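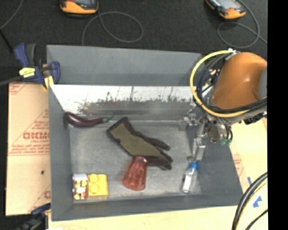 Cajón gris de dos compartimentos con objetos sueltos en el mayor: berenjena, guante de trabajo, vaso rojo translúcido, cartón pequeño impreso, bloque de juguete amarillo y botella de tapón azul.

El cajón mixto, llamado también cajón de sastre o cajón revuelto, es un recipiente abierto en el que se guardan juntos objetos sin relación de uso, material ni tamaño. Se distingue del cajón clasificado, donde cada clase de cosa tiene su hueco, y del de tránsito, que se vacía con regularidad. En la práctica la frontera es dudosa: muchos cajones de tránsito dejan de vaciarse y nadie les cambia el nombre.

Características
Suele ser de paredes lisas y sin tapa. Los modelos con tabique reservan una franja estrecha al fondo o a un lado, pensada en teoría para piezas menudas. Los catálogos presentan esa división como una ventaja, aunque el compartimento pequeño queda a menudo sin usar mientras el grande lo recibe todo. El fabricante Flunden ofreció durante años un modelo de 80 litros con tabique fijo; su competidor Bristero optó por uno de 100 litros con tabique extraíble. No consta que el segundo se mantuviera más ordenado que el primero.
Las rozaduras en el tabique y en el suelo son frecuentes en los ejemplares con uso. Se citan a veces como prueba de antigüedad, pero indican poco: una herramienta arrastrada marca una pared en una tarde.

Contenido
No existe una lista aceptada. Son habituales los guantes de trabajo, los vasos, los envases pequeños, las botellas y las piezas de juegos de construcción. La presencia de hortalizas, como la berenjena, es más discutida. Algunos manuales domésticos la excluyen por razones de higiene; otros la admiten si se trata de una pieza de adorno o de juguete, distinción que a simple vista no siempre puede hacerse.

Métodos de ordenación
El más difundido es el método Felberg, que propone retirar cinco objetos cada día hasta que solo queden los de un mismo uso. Sus partidarios le atribuyen una reducción de casi el 80 % del contenido en 3 semanas. La cifra procede de un folleto sin autor y no se ha encontrado el recuento original.
Malathi Bhat defendió lo contrario en un ensayo breve sobre el desorden doméstico: el cajón mixto cumple una función, la de retener lo que todavía no tiene sitio, y vaciarlo traslada el problema a otro mueble. Geetha Gowda le reprochó que el argumento sirve para justificar cualquier acumulación — también la de un trastero entero — y que Bhat no fija ningún límite de tiempo.

Denominación
La voz «cajón Mathew», recogida en algunos glosarios, carece de origen comprobado. La explicación que la vincula a un tendero de ese apellido aparece siempre sin fuente.

Última revisión: 23 de marzo de 2025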